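Comparación de dos pinzas en simulación: informe de prácticas

3. Resultados y discusión

El objetivo era decidir si la pinza Grondent, de dedos articulados, justifica su precio frente a la Sipos de mordazas paralelas que ya tiene el laboratorio. El folleto de la primera habla de «agarre universal». Después de un semestre con los dos modelos cargados en Zavus, el simulador de la asignatura, nos cuesta usar ese adjetivo sin comillas.

Lanzamos 226 intentos de coger un vaso y dejarlo sobre una placa. De ellos descartamos 40 por un error nuestro en la masa del objeto, que estaba en gramos donde el programa esperaba kilos. La diferencia entre pinzas en los intentos restantes existe, pero cambia de signo según el coeficiente de fricción elegido. Con el valor por defecto gana la Grondent; si se baja un poco, la Sipos la alcanza y en algún lote la supera. El coeficiente no lo medimos, lo copiamos de una tabla de apuntes, y no vemos cómo defender una recomendación de compra sobre esa base.

Tampoco nos convence el criterio de éxito. El controlador Birnura da por bueno el depósito cuando el centro del vaso entra en la zona de la placa, aunque el vaso esté inclinado y los dedos sigan cerrados.
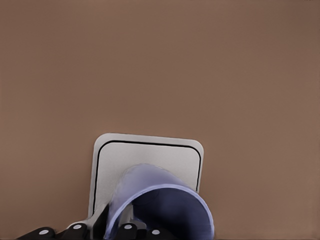

Revisando los registros a mano encontramos depósitos marcados como correctos que ninguno de nosotros habría aceptado en una mesa real. Cambiar la condición (vaso vertical y pinza abierta) obligaba a repetir todos los lotes, a más de 2000 pasos de simulación por intento, y en junio ya no quedaban horas de servidor.

4. Limitaciones

Un solo objeto, rígido y sin líquido. Contactos simplificados. Ninguna prueba con la pinza física. La cámara virtual no tiene ruido, lo que favorece a las dos por igual, o eso suponemos, porque no lo hemos comprobado.

Proponemos aplazar la compra hasta medir la fricción con un vaso de verdad y repetir la serie con la condición corregida.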